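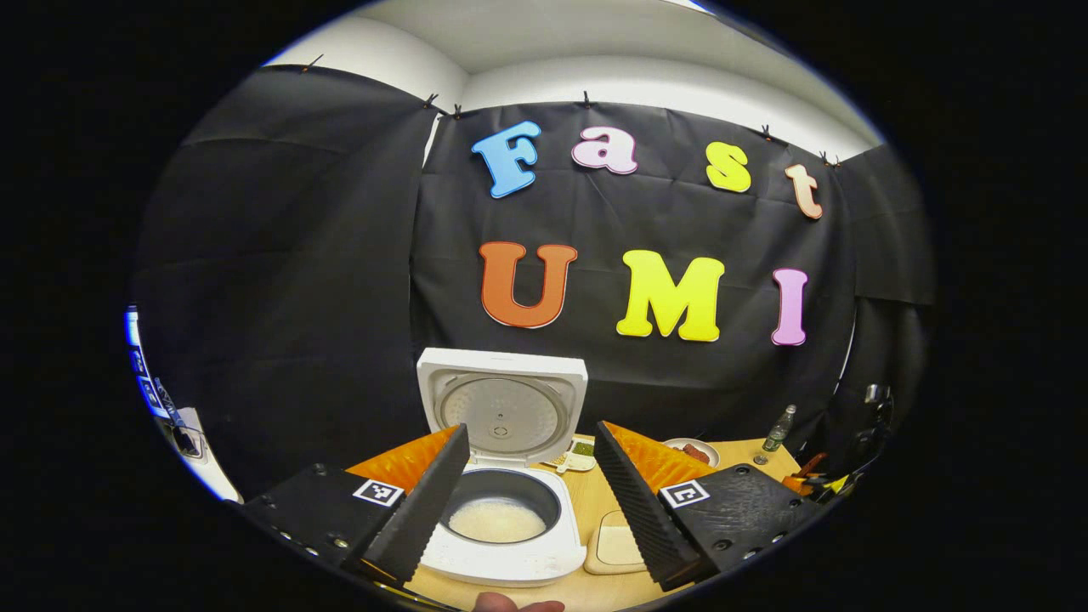
Demonstration hours are kitchen hours and belong on the same timesheet line, according to Custódio Abreu. Our operations office in Trutham reads it differently, and I would like to know how other sites have handled it.

We are a contract kitchen with seven people on prep and line. Since July, part of each shift goes to recording tasks with hand-held grippers: opening the rice cooker, portioning, moving plates, closing the cooker again. The recordings train an arm that is supposed to take over the rice and side station. The office has booked this time as "equipment familiarization," which pays base rate and does not count toward the station premium. It also does not count toward output, so the remaining prep has to fit into a shorter window with the same headcount.

To date we have recorded 2802 demonstrations. The supplier rejected 401 of them, mostly for jerky motion or for the view being blocked. Rejected ones are repeated and the repeat is not scheduled anywhere.

What I need to know:
- Is there a usual classification for this work?
- Who should carry the time for rejected recordings?
- What happened to the station premium at your site once the arm was running?

Posted by prepline_k
Filed under: Workplace > Scheduling and Pay > Automation

Ilse M.

We went through this at the Plundton site with a dishwashing cell. There is no standard classification that I know of. What worked was treating it as a separate task code with its own rate, set at the highest station rate a person is qualified for. The reasoning given to management was that the supplier needs the recordings to come from people who already do the task well, so the skill being used is the station skill.

On rejected recordings, get the rejection reasons by category. In our case a large share came from the lighting and from a checking rule that had been set too tight. None of that is operator error and the time went back to the supplier under the service agreement. Jerky motion is harder to argue. Our fix was a limit on consecutive recording time. Holding a gripper out in front of you is tiring, your wrist angle is fixed by the tool, and quality drops before people notice. After we split recording into short blocks between ordinary prep, the rejection rate fell and so did the complaints about forearms.

Ask who reviews the recordings. Hands and voices may be captured. We got a written statement that the files would not be used to compare one worker's speed with another's. It took three drafts.

The premium question I can't answer well. The cell ran, the premium for that station was dropped for new hires and kept for those already on it.

gasket

just refuse to do it. they can't train the thing without you

R. Tolley

Refusing depends entirely on your contract, so read it before taking the advice above.

I schedule for Veloso, in the Vuladberg kitchen, where an arm has been on the rice station for a while. The station did not disappear from the roster. Someone still loads the pot, checks the rice, wipes down, and clears faults. The work became shorter and more scattered: a few minutes here and there, usually in the middle of another job. Our mistake was to schedule it as zero hours. The person on the next station absorbed it and fell behind every lunch.

My suggestion is to log every intervention from the first day, with start and end times, and to have the log agreed in writing as the basis for staffing. Without it you will be arguing from memory. Also settle who is allowed to stop the arm. With us only the shift lead could, at first, and the lead was often in the stockroom.

Comments

prepline_k: Thank you both. I have requested the rejection categories. The separate task code looks like the easiest thing to get approved.

dmarsh: Does the recording time count toward the break schedule? Ours was left out of it.

Ilse M.: It should. Ours is under the same break rule as any standing work.

night_steward: Same problem here with the intervention log. The tablet is mounted on the far wall so people skip the short ones. Put it next to the station.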